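Nerkus opens its new refill and sorting room

Zamska, 19/03/2023

Hi everybody, Ga-eun Na from Nerkus writing, and I get to share the news I've been bugging my friends with since November: our refill and sorting room is open! If you have a cupboard full of plastic bottles you keep meaning to do something with (I did, it was bad), please bring them over.

The idea is simple. You come in with your bottles from the kitchen, the bathroom or the laundry shelf. We sort them at the tables, check the labels and the caps, and then you decide what happens next. A good bottle can be refilled from our 8 taps and go home with you. A cracked one, or one that has held something we don't want mixed with soap, goes in the recycling bins by the back door. Lids get their own tub, and please, please leave them on until you get to the table, I have mopped that floor enough for one year.

We did a trial run over the winter with people from our own street and took in 1085 bottles. I thought we'd get maybe a couple of boxes' worth, so you can imagine what my hallway looked like. Of the households who came, 151 have signed up for a refill card, and the card is free for everyone else too through the end of the season.

A word about the room itself, which I'm a little in love with. It used to be the stockroom of the old Jafarzadeh paint store, and it was dark green from floor to ceiling. Fouad Badawi stripped and painted the walls and Forough Soltani found us the tables. We went with pine because it's warm to look at and nice to lean on, knots and all, and a few dings won't bother us. The taps came from Aron, who also showed us how to clean them (twice, because I wasn't taking notes the first time).

What can you bring? Shampoo, dish soap, hand soap, laundry liquid, surface cleaner. Any size, any shape, with or without the label. If you can still read the label, leave it on, since it saves us sniffing. No motor oil, no paint thinner, no pool stuff.
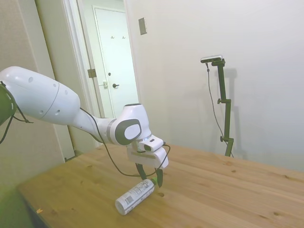

Keep the caps, says Mamta Semwal, because a white bottle with a green cap is easy to spot on your own shelf, and once the caps get mixed up you spend your whole morning trying threads that don't match. She has been washing hers out and refilling them for years and swears the small ones last the longest. I've started doing the same with my hand soap and so far so good!

We're open mornings, and there are 2 parking spots right out front if you're carrying a lot. For questions, bulk drop-offs or press visits, ask for me or Farzad Asadi at the Nerkus front desk.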